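How I Get a Big White Sheet to Lie Flat

I fought with king-size sheets for years (my friend Keith Hinds still just gives up and throws the comforter on top!), so this is how I do it now.

Clear everything off the bed first and fold it. Lay the sheet out with the center crease down the middle, tuck the foot end, then walk up each side pulling toward the headboard. Smooth from the center out with your forearm, and don't tuck the sides until you've gone over it twice. Takes me 12 minutes on a slow Tuesday.

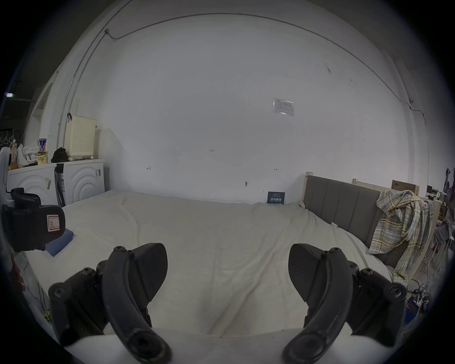

White sheet still wrinkled, blue cloth folded on the left, plaid shirt on the headboard.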